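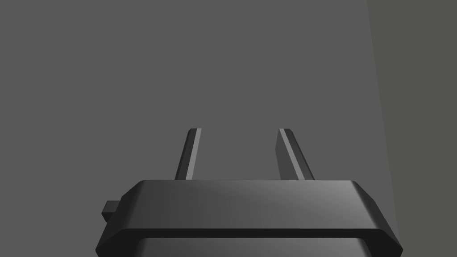 The ferry to Gindon goes at 0640 and there isn't another until the afternoon, so I set two alarms and woke up before both of them. The guesthouse gate was still locked. I had to knock on the kitchen window until the night man came out with the key, and he walked with me as far as the fish market because he was going home anyway.

I bought my ticket at the wooden booth on the pier. It was 297 for a foot passenger, and the clerk had no change for a 1000 note, so he wrote what he owed me on the back of the ticket and told me to collect it on the other side. I did, which surprised me a little. The woman at the Gindon end looked at the handwriting, nodded and counted it out.

The crossing takes 40 minutes if the wind is kind. It was fairly flat going over. I sat on the left side, facing the shore, next to two crates of chickens and a man asleep on a roll of fishing net. There is a covered section in the middle but it fills up with motorbikes, and the exhaust hangs around in there, so I would rather get a bit of spray.

Gindon is one long street that runs up from the landing and then splits at the post office. Left goes to the beach and right goes to the old salt works. I had breakfast first, at the place with the blue shutters. Tea, two fried eggs and a flat bread with coconut in it. I asked about walking to the salt works and got three different answers about how long it would take, the shortest being half an hour.

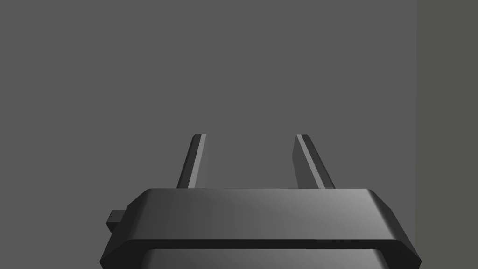 It took me an hour and ten minutes, with one wrong turn into somebody's cassava field. The path follows the inside of the lagoon for the first part and there is no shade at all. I had one bottle of water and should have had two. After the lagoon you climb a small ridge, and from there you can see the pans laid out in rows all the way to the sea, most of them dry and gray now, a few still pink around the edges.

Only a small corner is still worked. A couple of men were raking salt into heaps and didn't mind me wandering around. The old pump house has lost its roof but the walls are solid, and someone has painted OBURA 1 over the door. I never found out if there was an Obura 2. I ate my oranges in the doorway, where there was a strip of shade wide enough to sit in, and read for a while.

On the way back I got a lift from the ridge on the back of a salt truck. The driver wouldn't take any money. He dropped me at the post office, and by then it was 1300 and I had three hours to fill before the boat.

I had meant to swim, but the tide was well out and the sand flats at Gindon go on for a long way. I walked out until the water was at my knees, gave up, and walked back. Then I had a second lunch. The grilled fish at the Praltus, at the bottom of the street, was good and came with more rice than I could finish. The ceiling fan there makes a clicking noise that you stop hearing after a bit.

The question for the rest of the afternoon was whether to stay on the island or go back to Vevari as planned. I had a room paid for in Vevari, and my big bag was in it, but there was supposed to be a small boat going from Gindon around to the south side in the morning, and that would save me a full day on the bus.

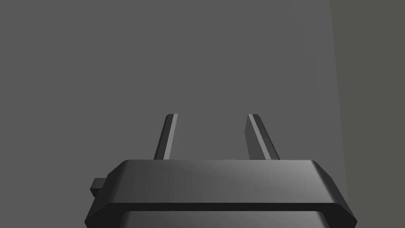
Bakari Bakilana told me over the fish bones that I shouldn't count on the south boat at all. It goes when it has cargo, he said, and in July he had waited four days for it and ended up taking the bus like everybody else. He also said the captain asks for 3000 now from anyone with a suitcase, and that he would ask me for it without one too.

That settled it. I took the 1600 ferry back. The wind had come up and the return was rougher and slower, and everybody who had been sitting on the left moved to the right within a few minutes. My shoes got soaked. I dried them on the windowsill with newspaper stuffed inside and they were still damp in the morning.

Back in Vevari I showered, washed two shirts in the sink and went out for soup. I was in bed by 2030. The bus south leaves from behind the stadium at 0700, and I had been told to be there at least half an hour early for a seat near the front, where the road bothers you less. I packed everything except my toothbrush before turning off the light.

I'll write up the bus ride next. It was long, there was a flat tire, and I finished my book before we were halfway.

One comment on this post so far. 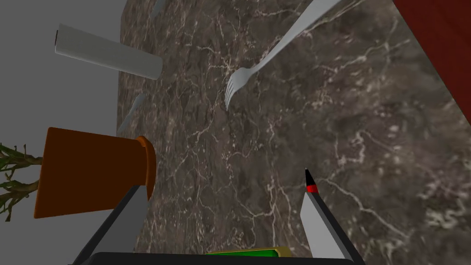

Brian Tanui wrote: Good to read this, I did the same walk a couple of years ago. For anyone else going, you can skip the lagoon path if you ask to be let through the school grounds at the top of the street. It is shorter and there are trees most of the way. Also there was a tap behind the pump house that worked when I was there. Did you see it? And which side of the bus did you sit on? Take the right if you can, the left gets the sun all morning.

Contact | Copyright, all rights reserved | Back to top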